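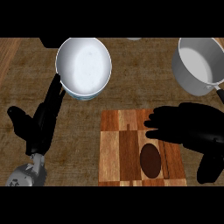
News > Products > Simulation and Training Tools

We use cookies to remember your reading settings. By continuing you agree to our cookie notice.

Sallerstead opens its kitchen task pack for two-handed robots to small teams

Sallerstead, the company from Drastenton that makes simulation software for robot builders, has put its kitchen task pack on open sale in April. Until now the pack was given only to customers who had a full yearly contract. Small teams can now buy it alone, for 386 euros per seat and year, and schools can ask for a lower price.

The pack is called Zevside. It contains 19 tabletop tasks for a robot with two arms and two hands with fingers. In the tasks the robot works with ordinary kitchen things such as bowls, saucepans and cutting boards. The buyer can take the control program that comes with the pack, or connect their own, and then let the robot repeat the same task many times with small changes in the position of the objects and in the light.

"Our first customers were large laboratories, and they had people who could build such a kitchen themselves," said Bohumila Holub, who leads the product at Sallerstead. "The small teams wrote to us that they spend the first two months only on making tables and pots. They wanted to start with the robot."

What is in the pack

Every task comes with a start position, a goal, and a short text in plain English which explains what the robot must do. One group of tasks is about reaching and holding. Another group is about moving an object from one place to another, and the hardest group needs both hands at the same time, for example to keep a board still with one hand while the other hand takes something from it.

The view used for training is from above the table, looking down on the hands. In the rendered pictures the hands are black and the forearm housing is light gray and white, and the table has a brown wood surface with darker patches. The cutting board is made of blocks in several tones of wood. Holub explained that the pattern on the board was chosen on purpose. A control program that has learned only on plain surfaces has often trouble when it meets a surface with many edges, and the company wanted that this trouble comes early, in the simulation, where it costs nothing.

The dishes are also a part of the difficulty. A bowl near the far side of the table can be partly outside of the view, and the same is true for a saucepan. The control program must then decide with less information. Users who do not want this can set a wider view in the settings file, but the results are then listed separately on the score page.

The pack is delivered with 1733 recorded runs made by human operators, who controlled the simulated hands with gloves. Each run can be played back, slowed down, or cut into shorter parts. The recordings can be used for training also in commercial products, as long as they are not sold again as a collection.

First experience of users

Ľudovít Kratochvíl runs the development at Paulík, a small firm that prepares a helper robot for canteen kitchens. His team had the pack for a trial before the open sale, and he is satisfied with most of it.

"The installation took one morning. The objects behave well when you push them, and the fingers do not go through the walls of the pot, which I have seen in other products," Kratochvíl said. "For us the recorded runs are the most useful. We did not have money for gloves and operators."

He has also some complaints. The thumb of the simulated hand can open very wide, wider than on the hand that Paulík uses, so his people had to limit it by themselves. The documentation describes this setting in one sentence and does not give the name of the file. He would also like to see food that changes its shape. At this moment all food objects in the pack are rigid, so a task with dough or with soft bread is not possible.

Holub confirmed that soft objects are in preparation, but she did not want to promise a month. The documentation for the hand limits should be corrected with the next small update, and customers will get it without payment.

Requirements and support

Zevside runs on a normal workstation with one graphics card. A faster computer lets the user run more tables in parallel, but it is not a condition. The program works on Linux. A version for Windows exists for viewing the recorded runs only, and training is not supported there.

Support for single seats is by email, in English, Czech and Slovak. Customers with a yearly contract have in addition a telephone line, open from 9 a.m. to 4 p.m. A trial version with 2 of the tasks can be downloaded after registration and does not expire. It includes the scoring tool, but not the recordings.

Those who already pay for the full contract will find the pack in their account as before, and their price stays the same. If they have changed the task files by themselves, Sallerstead recommends to make a copy before they install the new version, as the installer writes over the whole task folder.

The company will accept proposals for new tasks from users through a form in the customer account. According to Holub, the most frequent wish so far is washing dishes, followed by setting a table. Water is difficult to calculate at a reasonable speed, she said, so the table will probably come first.

Related items

Paulík shows its canteen helper to school kitchens
Glove control or joystick: what operators prefer after a full shift
Drastenton technical school adds a course on robot hands
How to read a score page for simulated tasks
Price changes for simulation software this spring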